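Una mañana en el punto de vacunación de Tokville

Llegué a las nueve menos diez y ya había cola. Una cola educada, de gente con la cartilla en la mano, mascarilla puesta y bastante sueño. Yo venía a hablar con la enfermera que coordina la campaña de vacunas para viajeros y trabajadores del campo, y me había dicho por teléfono que si quería charlar tranquila tenía que ser antes de abrir. Pues no llegamos, claro. Abrió con diez minutos de adelanto y la entrevista la hicimos a trozos, entre pinchazo y pinchazo, ella con el rotulador en la oreja y yo persiguiéndola por el pasillo con la grabadora.

Me pidió que no pusiera su nombre («mi madre lo lee todo y luego lo comenta en la carnicería»), así que aquí será la enfermera y ya está. Lleva 23 años en esto, los últimos once en el centro de salud de Tokville, y antes estuvo en el consultorio de Saser, que según ella era «una habitación con nevera y muy buenas vistas».

Le pregunto lo primero que me preguntaría cualquiera: ¿quién viene a ponerse la hepatitis A un miércoles de verano? Se ríe. «Pues mira, antes te habría dicho que el que se iba de vacaciones lejos. Este año, quien trabaja. Gente del saneamiento, de las depuradoras, los que limpian acequias. Y muchos que en marzo tenían cita, se la anulamos y no han vuelto hasta ahora».
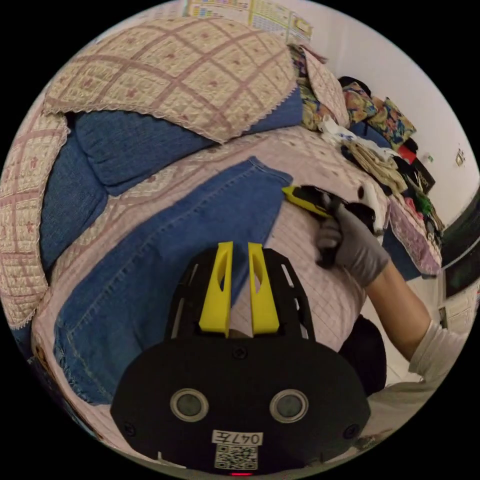 Eso de marzo le pesa, se le nota. Cuando cerraron las agendas se quedaron segundas dosis colgando por todas partes, y ella se pasó semanas llamando desde casa con una lista impresa. «Lo que más me preguntaban era si había que empezar de cero. Y no, en general no se empieza de cero. Dosis puesta, dosis que cuenta. Se sigue por donde se quedó». Lo dice con tanta convicción que un señor de la cola asiente, y eso que venía por otra cosa.

Hablamos del tétanos, que es su tema favorito (¡hay gente para todo!). Me cuenta que casi nadie se acuerda de cuándo se puso la última dosis, y que la respuesta más repetida es «en la mili». «Y yo les digo: muy bien, ¿y eso cuándo fue? Y entonces se ponen a echar cuentas con los dedos». Yo me callé, porque de la mía tampoco sabía el año. Me pilló, por supuesto. Me miró la ficha mientras hablábamos y me dijo que ya lo veríamos al final.

También le pregunté por los pueblos. El equipo sale una vez por semana con la furgoneta de Trirano, la empresa que les lleva el frío, y hace la ruta de las aldeas altas. Son unas cinco horas de carretera entre ir y volver, con paradas en locales prestados: un teleclub, una escuela cerrada, el almacén de piensos Ramalho. «En Ramalho nos dejan la oficina y nos hacen café. Un día se fue la luz y estuvimos todos mirando el termómetro de la nevera portátil como si fuera la final de la Copa». ¿Y aguantó? «Aguantó. Pero yo envejecí».

Le gusta más esa parte que la consulta, me confiesa, aunque vuelva con la espalda hecha polvo. Allí la gente se sienta, espera su rato después del pinchazo y cuenta cosas. Una mujer le llevó huevos. Otro le enseñó una herida del tractor que llevaba nueve días tapada con un trapo, y ese acabó en urgencias esa misma tarde.

De la gripe no quiere adelantar fechas, por más que insisto. Que llamemos al centro a la vuelta del verano, que este otoño será todo con cita y que no se presente nadie sin ella. De lo otro, de la vacuna que esperamos todos, tampoco suelta prenda. «Cuando la haya, la pondremos. Yo ya tengo el brazo entrenado».
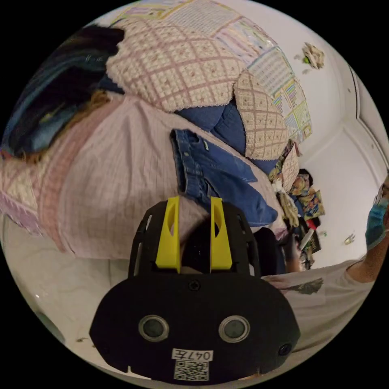 Lo que hay que llevar

Antes de despedirnos me hizo apuntar esto, y me lo hizo leer en voz alta para comprobar que estaba bien:

La tarjeta sanitaria y la cartilla de vacunas, aunque esté rota o sea de otro país.
Manga corta o que se pueda subir (insistió muchísimo).
La lista de medicinas que se toman, con sus nombres, nada de «la pastilla blanca».
Avisar de alergias o de si se ha tenido alguna reacción a otra vacuna.
Si hay fiebre, quedarse en casa y llamar para cambiar la cita.

Y sí, salí de allí vacunada del tétanos. En el brazo izquierdo, con la grabadora todavía en marcha: se oye perfectamente mi «¡ay!» y a ella diciendo que pase el siguiente.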